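发件人：Piret Lūse
收件人：Illov 感知与规划邮件列表
主题：回复：[Illov-dev] 夹爪宽度标定与反光餐具分割：3 号分支合并前的意见征询

各位同事：

来信已阅。现就 Ho-yin Sin 所提各项逐一答复，并附规划侧的补充意见，请于合并窗口关闭前反馈。

Ho-yin Sin 于 9 月写道：
> 各位好：
> 感知组已完成餐具类片段的第一轮复核，共 2906 段。分割模型在塑料及陶瓷餐具上的表现符合 Nomville 基线要求，但不锈钢容器的掩膜在内壁高光处仍频繁断裂，下游抓取点随之漂移。
> 另，双手片段中，第二只夹爪自画面侧边进入时，跟踪器有时将其与本侧夹爪合并为同一实例。
> 拟在 3 号分支中作如下处理：
> （一）以碗沿轮廓代替整体掩膜作为抓取候选的输入；
> （二）对侧边进入的夹爪单独建立实例编号；
> （三）将指尖张开宽度的估计由逐帧改为滑动窗口，窗口长度暂定 6 帧。
> 请规划组确认上述改动是否影响现有接口。
> Ho-yin Sin
> Illov 感知组

一、关于碗沿轮廓

规划组原则同意。抓取规划器目前读取的是掩膜质心及主轴，改用轮廓后，须在消息中增加轮廓点序列字段，旧字段保留一个版本周期。轮廓点数上限建议设为 50，超出部分由感知侧均匀抽稀后再行发布，规划侧不再作二次处理。

需要提请注意的是浅盘类器皿。盘沿低，指尖分居近侧盘沿两边时，指尖与盘沿在图像中相距很近，轮廓提取容易将二者连为一体。带有印制线圈的盘面还存在另一问题：靠近边缘的细线可能被误认为真实盘沿，使候选点向内偏移。以下片段中的白盘带有一圈较细的深金色线，建议列入回归测试。旁边粉色小熊形餐盘的耳部小格亦请一并检查，现行凸包算法会将耳部与主盘之间的凹处填平。

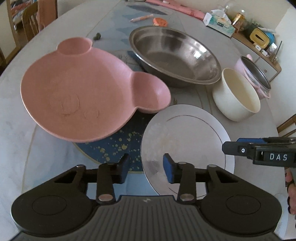 二、关于侧边夹爪的实例编号

同意单独编号。规划侧要求编号在同一片段内保持稳定，夹爪短暂离开视野后重新进入时，应沿用原编号。若感知组认为重识别的置信度不足，可发布“未知”状态，由规划侧按障碍物处理。请勿在置信度不足时直接分配新编号，否则 Fang 模块的双臂时序约束将被重置，已生成的轨迹段亦会作废。

夹爪机身上的文字标识不宜作为区分实例的依据。文字是否可见取决于视角，且不同机身的标识位置未必一致。

三、关于张开宽度的滑动窗口

规划组对此项持保留意见。6 帧窗口在慢速接近阶段没有问题，但在闭合瞬间会引入滞后，使接触时刻的判定偏晚。建议接近阶段采用 6 帧，闭合阶段缩短为 3 帧，切换条件由指尖间距的变化率触发，阈值写入配置文件，不要写死在代码中。

四、补充：嵌套器皿

复核中另发现一类情形，原信未提及。不锈钢内碗置于粉色塑料外托之中时，模型通常输出两个实例，规划器便可能只对内碗生成抓取。对此类组合，建议增加“附着”关系字段，将外托及其把手与内碗作为同一刚体处理；确可分离的组合由标注人员另行标记。

同一桌面上还有大号不锈钢碗时，两处金属表面均有反光，关联算法偶有错配。请感知组在评估报告中将单件容器与嵌套容器分列，以便规划组判断误差来源。
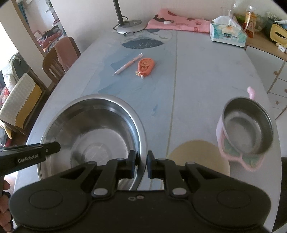 图 2　大号不锈钢碗与右侧带粉色外托的小碗，嵌套关系测试片段

五、后续安排

1. 请感知组更新接口说明，并将轮廓字段、实例状态及附着关系字段的定义提交至 Prambridge 仓库。
2. 规划组将在接口说明定稿后提供适配补丁，补丁仅涉及消息解析层，不改动代价函数。
3. 第一、二项可先行合并；第三项待闭合阶段的对比结果提交后再议；第四项另开分支。
4. 回归测试请沿用现行随机种子，结果文件须注明所用配置版本。

如对字段命名有不同意见，请直接回复本邮件，并保留列表抄送。涉及标注规范的问题，请另起主题。

此致

Piret Lūse
Illov 规划组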